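Cleaning and Lighting the Garage Bench: Which Tips Are Worth Your Time

August 2024

Every few months somebody sends me a list of workshop hacks and swears by all of them. I try the ones that don't look dangerous. Most make no difference that I can find, a few make things worse, and the odd one earns its place. These are my notes on the latest batch, in no special order.

Vinegar for rusty tools. It does work on light rust, given a night in a tub. What the tips leave out is that the metal starts to rust again very quickly if you don't rinse it, dry it properly and wipe it with oil. I've also seen people drop in whole chisels, handles and all. Please don't. Take off anything wooden first, or just use a scouring pad and some elbow grease, which for a thin bloom of rust is quicker anyway.

Rice in the toolbox to keep the damp out. I gave this one a full winter, starting in December. I had a drawer with a sock full of rice and a drawer without, and in spring I couldn't tell them apart. The mice could. A wipe of oil on the tools and a lid that shuts will do more.

Magnetic strips on the wall. Fine for screwdrivers. The Todier strip I bought says it will hold anything you like, and it let go of a claw hammer the first time I shut the door hard. Put heavy things on hooks. And screw the strip to the wall whatever the packet says about sticky pads, which gave up on my painted brick within a fortnight.

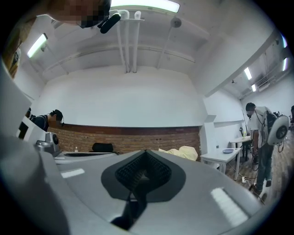
Lighting is where the tips get silly. I have been told to line the walls with kitchen foil, to hang mirrors behind the vice, and to buy a Zakix "daylight" bulb that cost more than my drill. Start with the ceiling. If it's bare board or dark timber, paint it white, beams and all, and run a long fluorescent fitting along the middle as in the photo, with another off to the side if you can manage it. That spreads light over the room and softens the shadow you cast on your own work. The usual objection is glare, and it's a fair one: look at the bright patches the ceiling lights leave on that pale grey casing. Anything smooth will do the same, so if you're trying to read a steel rule, tilt it or shift your feet before you decide you need new glasses. New tubes may not be worth buying if the old fitting is on its last legs. An LED batten costs less to run.

Candle wax on drawer runners. Yes. Cheap, old, and it works on wooden runners. It does nothing useful on metal ones with ball bearings except collect sawdust.

WD-40 on everything. No. It will free a stiff hinge and the hinge will be squeaking again before long. Use grease where you want grease.

Baby food jars screwed under a shelf by their lids. Looks lovely in magazines. In my garage the lids worked loose, and I swept up glass and panel pins together. Plastic tubs with the contents written on the front are dull and have caused me no trouble.

Old toothbrushes for cleaning files. Too soft. Buy a proper file card. Mine is a Noguchi, plain as anything, and it clears aluminium out of the teeth in a few strokes. Chalk rubbed on the file beforehand is the one half of this tip that I'd keep.

Coffee grounds on an oily floor. They soak up a little and leave a brown stain in the concrete. Cat litter is better, the cheap clay sort, trodden in and left overnight. The Pradilgate degreaser that gets recommended afterwards did no more for me than washing-up liquid and a stiff broom, and I had to keep the door open for 2 days to be rid of the smell.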